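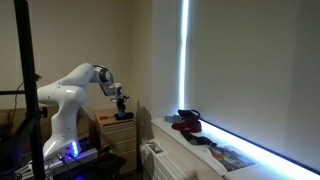
豆角焖面：先别急着买收纳盒。柜面乱，多半是抽屉里已经装满了不用的东西，常用的只好摆在外面。你把抽屉倒出来看一遍再说，盒子买回来又是一样要找地方放的东西。

半截铅笔（楼主）：抽屉没满。最上面那层装着说明书和旧充电线，中间那层是布类，最下面那层几乎空着。问题是我懒得拉抽屉，用完螺丝刀顺手就搁柜面上了，过几天上面就什么都有。

我把情况说全一点。搬到 Prestby 之后客厅比以前小，一间屋子里要坐、要干活、要放杂物，能收东西的就是这只浅色木柜，加上一条窗台。柜子是在 Plaltance 的样品区买的，128，没有配脚。以前那只大柜子九百来公里运过来不划算，搬家前就处理了。

现在想定下来三件事：柜面上允许放什么，罐头这类吃的放不放客厅，窗台要不要清空。大家按自己的习惯说就行，我挑能做到的做。

慢车靠站：“九百来公里”，楼主搬得够远的。

半截铅笔（楼主）：写得不准，导航上是 900 公里整。不重要，继续说柜子。

慢车靠站：我的意见是柜面全清，一样都不留。我家玄关柜就是这样，什么时候看见上面有东西，什么时候拿走。允许放一样，后面就会有第二样，你也说不出为什么第一样可以第二样不行。

北窗：不同意全清。一间屋子兼着好几个用处的时候，总得有个地方让手里的东西先落一下。柜面不让放，就会放到沙发上、地上、椅子上，找起来更麻烦。我的办法是给一个托盘，托盘里面随便放，托盘外面不行。

慢车靠站：托盘最后就是一个有边的杂物堆。

北窗：那也是有边的，满了就得处理。没有边的那种你根本不知道什么时候算满。

灰毛衣：托盘我用过两年，浅的好用，深的不行。深的放进去就看不见底，钥匙、电池、发票全沉下面了。浅的放不住太多，多了会掉出来，正好提醒你该收了。

半截铅笔（楼主）：我有一个黑色的浅托盘，方的，有一圈边，以前放花盆的。前两天翻出来放到柜面靠后的角上，想先这么用着。
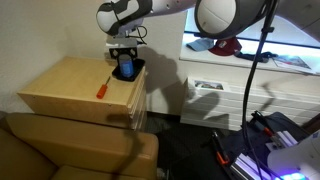
托盘占的地方不大，柜面前半边还是空得出来。螺丝刀我暂时没往托盘里放，长的东西斜着搁在里面，拿别的东西时会碰到。灰毛衣说的浅的好用，我用下来觉得对，立着的东西在里面也不容易被带倒，边正好能挡一下。

还有一个问题想问：这种桦木色的板，表面要不要做点什么处理？买的时候店里说可以不管，可我有一次放了带水的杯子，第二天看见一圈印子，擦了几遍淡了，侧着看还是有。

螺丝松了：先问一句，表面有没有漆？手指沾一点水抹在不显眼的地方，等一会儿看颜色变不变深。变深就是没漆或者漆很薄，不变深就是有漆，那圈印子是漆面的事，处理办法不一样。

半截铅笔（楼主）：刚在背板靠下的地方试了，变深了，干了以后颜色回来了。

螺丝松了：那就是没封住。印子可以用细砂纸顺着木纹轻轻打，不要来回画圈。打完整个柜面颜色会有点不匀，要打就把顶面全打一遍。然后上木蜡油，薄薄一层，抹完过 15 分钟拿干布把多余的擦掉。很多人不擦，干了以后发黏，还会粘灰。第二天再来一层。抽屉滑动的地方不要上，会涩。

豆角焖面：铺一张垫子更省事。租的房子，便宜柜子，没必要上油。

螺丝松了：垫子底下也会进水，进了水你还看不见。柜子便宜，油也不贵，一小罐能用好几次。

豆角焖面：我家垫子铺了好几年没出过事。你说的那个是杯子里的水洒了不擦。

螺丝松了：对，就是有人洒了不擦，楼主那圈印子就是这么来的。

半截铅笔（楼主）：是这么来的。我打算上油，垫子先不买了。另外柜子正面下沿有一排小螺丝孔，颜色发深，要不要补？

螺丝松了：看着别扭就拿木塞或者木蜡补，不别扭就不用管。如果孔里有螺丝，先看一眼松没松。这种小柜子挪过几次以后，下面的螺丝常有松的，抽屉发紧有时候就是框子歪了一点，不一定是抽屉的毛病。拧的时候用手动的，别上电动，板材吃不住劲，拧滑了就废了一个孔。

灰毛衣：插一句。没有脚的柜子不要一直放在沙发这种软的东西上面，时间长了坐垫会压出印，柜子底也受力不匀，抽屉会越来越难拉。垫一块硬板也比直接放强。

半截铅笔（楼主）：知道，最后肯定要落地。是靠墙放，还是放窗户旁边，我还没想好。靠墙离插座近，靠窗拿东西顺手。

灰毛衣：浅色木头靠窗会晒黄，而且晒得不匀，摆过东西的地方会留下一块浅的。有遮光的帘子就好一些。

半截铅笔（楼主）：有卷帘，浅灰的，白天我也常拉着。

灰毛衣：那靠窗也可以。隔一段时间把托盘换个位置，别总压着同一块。

北窗：我投靠墙。窗边留给人走动，柜子放那儿，擦窗、拉帘子都得绕。客厅小，能走的路比拿东西顺手重要。

慢车靠站：同意北窗这一条，前面托盘那条保留意见。

豆角焖面：回到罐头那个问题。罐头放客厅我觉得很怪，吃的就应该在厨房，哪怕厨房柜子小。你放在客厅，想起来吃的时候人在厨房，还得走过去拿，最后就是买了新的，旧的在客厅过期。

半截铅笔（楼主）：厨房吊柜只有窄窄一条，放了米面油和调料就满了。罐头是圆的，又沉，放吊柜高处我有点怕，拿的时候掉下来砸过一次台面。所以才想放到最下面那层空抽屉里。

灰毛衣：放最下层抽屉没问题，重的在下面，柜子也稳。但是罐头在抽屉里会滚，要么立着放满一排，要么横着放，两头拿东西挡住。立着放先量一下抽屉的内高，别量面板，面板一般比里面高出一截。

北窗：立着放的坏处是只看得见盖子，看不见标签。我会在盖子上贴一小条纸胶带，写上是什么、什么时候到期。纸胶带撕下来不留胶，写错了换一张。别直接用记号笔往盖子上写，手上有油的时候一蹭就没了。

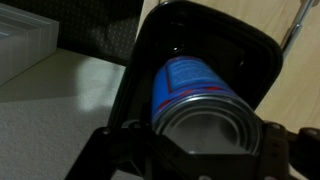

我贴胶带之前会先看一遍罐头两头，边上有磕瘪的单独拿出来，先吃或者不要。罐身上一点小坑我不太在意，卷边的地方变形了我就不留，鼓起来的直接扔。这个习惯是搬家以后养成的，那次一箱罐头放在车里底下，上面压着书，拿出来好几个边都是歪的。

还有一件事，没有拉环的那种要记得配开罐器，开罐器就和罐头放一起。我以前把开罐器放在厨房，罐头放在外面，每次都是拿了这个忘了那个。

豆角焖面：开罐器放厨房才对，打开的时候你总是在厨房。

北窗：有时候停电或者厨房在修，就不在厨房。放哪儿都行，别人也能找到就可以。

慢车靠站：罐头能放多久，有没有人真按日期来？我家的基本上都是看见了才吃。

灰毛衣：按日期。不用每个都记，12/05/2025 我把家里的全拿出来过了一遍，到期早的放外面，晚的放里面，以后买了新的只往里面放。这样每次拿外面那个就行，不用想。

慢车靠站：你这个前提是抽屉能拉到底。拉不到底的抽屉，往里面放新的得先把外面的全拿出来，我坚持不了。

灰毛衣：拉不到底的就左右分，左边早，右边晚，一样的。

豆角焖面：还是少买最省事。罐头这东西打折的时候一次搬一堆回来，吃得了多少自己心里没数。我现在是吃完一个才补一个，厨房那一条窄柜子也够。

半截铅笔（楼主）：少买我同意，不过手里这些总得先放。定了：罐头立着放最下层，盖子上贴胶带，开罐器跟着罐头。托盘留着，里面不放吃的。有一个放不进去的先在柜面上待着，吃掉为止。

慢车靠站：你看，“先待着”，我前面说的就是这个。

半截铅笔（楼主）：记着呢。

北窗：分隔可以用 Kubo 的那种毛毡格子，能剪，剪成抽屉的深度，罐头不会互相碰。也不是非买不可，厚纸板折一下也行，就是受潮以后会软。

螺丝松了：纸板就行，别花那个钱。要讲究就用剩下的薄木板，两块开槽对插，不用胶，随时能拆。槽开到板宽的一半，宽度比板厚稍微大一点点，太紧了插进去会把边顶裂。

半截铅笔（楼主）：手上没锯子，先纸板。

下面说窗台。窗台是白的，到头上那一段更宽，所以特别能堆。杯子、帽子围巾一类的布件、袜子、翻了一半的杂志，哪样都是路过的时候放下的。我每次清完，过几天又回来了。

豆角焖面：袜子为什么会在窗台上。

半截铅笔（楼主）：晾在那儿，忘了收。

豆角焖面：那就别在那儿晾。夹子挂在浴室，袜子的事就没了。剩下的一样一样问自己，它本来该在哪儿，没有“本来”的就给它定一个。

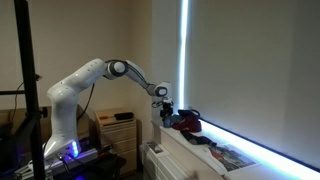
杯子最容易，喝完拿回厨房就是了，难的是布的东西。出门戴的、进门摘的，手一松就在离门最近或者离窗最近的地方。我家以前也是堆，后来门后面钉了一排挂钩，就不往别处放了。挂钩要比你觉得够用的再多两个，一个钩子上挂两样，下面那样就永远没人拿。

杂志更简单，看完的那本不留。你要是舍不得，把想留的那页撕下来夹起来，剩下的当废纸。摊开放在窗台上的杂志，晒几天纸就脆了，颜色也掉。

北窗：撕杂志我接受不了。可以立起来放，找个书立，和书放在一起。

豆角焖面：你会回头看吗？

北窗：会，冬天看。旧的菜谱、种花的，隔一年再翻还有用。

豆角焖面：那你是少数。

灰毛衣：窗台还有个问题是潮。到了冬天玻璃上结水，顺着流到窗台，布和纸放在那儿最容易有霉点，帘子挡着你还看不见。卷帘拉下来的时候下沿也别一直贴着窗台面，留一条缝透气，不然帘子底边那一条会发黑，洗不掉。

半截铅笔（楼主）：帘子底边我回头看一下。这间屋子 December 之前是别人住的，合同上就写的这个英文月份，之前什么情况我不清楚。

螺丝松了：玻璃和窗台接缝那一圈胶也看一下。发黑的话光擦没用，要把旧胶割掉重打。租房先问房东，别自己出钱。

慢车靠站：窗台我还是主张全空。这次理由很实在，空的一抹布就擦完了。有东西的窗台，擦之前要先把东西挪走，挪走了又没地方放，于是就不擦了。

北窗：窗台我同意你。柜面可以有托盘，窗台什么都不放。

慢车靠站：难得。

豆角焖面：放盆花总可以吧，全空像没人住。

慢车靠站：花盆底下渗水，叶子掉一窗台，还不如杂志。

豆角焖面：盆底垫个碟子的事。我窗台上三盆，挪开擦也就一会儿。

灰毛衣：看楼主养不养得住。他那个黑托盘以前不就是放花盆的，花呢？

半截铅笔（楼主）：花没了，剩个托盘。所以不放花。

豆角焖面：行。

半截铅笔（楼主）：还有个时间的问题想听听。每次收拾我都是攒到看不下去了，一下子弄半天，弄完累得不想再动，下回又拖。有没有人是每天弄一点的？

灰毛衣：每天晚上 10 分钟，到点就停，没弄完的明天接着弄。只弄一个地方，今天柜面就柜面，窗台就窗台。最开始那几天看不出变化，别急。

慢车靠站：我是相反的，一次弄完。每天弄一点我会一直觉得有事没做完，难受。攒到休息的时候，全搬到地上，分好再放回去，中间不坐下。

灰毛衣：全搬到地上那步，小客厅可能连站的地方都没有了。

慢车靠站：分两半搬。先柜子，再窗台。柜子没弄完不许碰窗台。

北窗：我介于中间。每天只做归位，就是把不在位置上的放回去，不做整理。整理一个月一次，抽屉拉出来擦，看看有什么可以不要。这两件事混在一起做最累，拿着一根旧充电线站在那儿想半天要不要扔，归位也没做成。

豆角焖面：说到旧充电线，楼主第一层那些说明书和线，先从这里下手吧。说明书网上基本都能查到，线插一下，不知道给谁用的就单独装个袋子，半年没找它就不要了。第一层空出来，放螺丝刀这类天天用的，拉开就有，你也就不会往柜面上搁了。

半截铅笔（楼主）：这条有用。我一直把最顺手的一层给了最不用的东西。

螺丝松了：工具放第一层可以，尖头朝里，下面垫块布，不然抽屉一拉一推，把底板划得一道一道的。橙色柄这种颜色亮的好找，别和黑色的东西裹在一起放。

半截铅笔（楼主）：好。我整理一下准备怎么做。第一层清掉说明书和线，改放螺丝刀、卷尺、胶带。中间还是布的，袜子不算，袜子回卧室。最下层罐头加开罐器，纸板隔开。柜顶打磨上油，托盘留一个。柜子上完油以后落地靠墙。门后面装挂钩，要先问房东能不能钉，不能钉就用粘的。窗台清空，杂志送一部分出去。

北窗：粘的挂钩别往刷过乳胶漆的墙上贴，撕下来带一块皮。贴门板上。

豆角焖面：挂钩别问了，直接买门后挂的那种，不用钉也不用粘。门缝太小的不行，量一下门和门框之间塞不塞得进去。

半截铅笔（楼主）：量了，塞得进去一张硬卡片，两张就紧了。

豆角焖面：那薄铁片的可以，塑料的不行。

慢车靠站：上油的时候抽屉拿出来单独放，别装着就刷，会粘住。还有开窗。

半截铅笔（楼主）：抽屉拉不出来，到头有个卡的地方，怕弄坏。

螺丝松了：看滑轨侧面有没有小塑料片，一边往上扳，一边往下压，两边同时，再往外拉。没有滑轨、直接木头碰木头的，就拉到头往上一抬。抬不动别硬来，用纸胶带把缝贴上再刷顶面也一样，反正只刷顶面。

半截铅笔（楼主）：木头碰木头的。抬了一下，出来了，里面还有半包旧电池。

灰毛衣：电池看一下有没有漏液，漏了的话底板那块要擦干净再放别的，别和罐头一层。

Flullness 收纳版版主：标题里的“求推荐柜子”和内容不符，已经改成“客厅小木柜和窗台怎么收”，移到租房分区。推荐商品请去专门的帖子，这里不要再发链接。

慢车靠站：那个 Kubo 的算不算？

Flullness 收纳版版主：没有链接，不算。

北窗：楼主，木蜡油擦过的布不要团起来扔垃圾桶，摊开晾干再扔，团着会发热，有烧起来的。

螺丝松了：对，这条忘了说，很要紧。或者用水泡一下再扔。

半截铅笔（楼主）：记下了。油还没到，砂纸买了两种，店里给配的，先用粗一点的还是直接用细的？

螺丝松了：直接细的。粗的那张留着以后磨别的，这种板子表面那层很薄，粗的几下就磨穿了，露出下面一层颜色，补不回来。手上垫个木块，别用手指头按着磨，会磨出沟。边角少磨。

半截铅笔（楼主）：好，打完再来说。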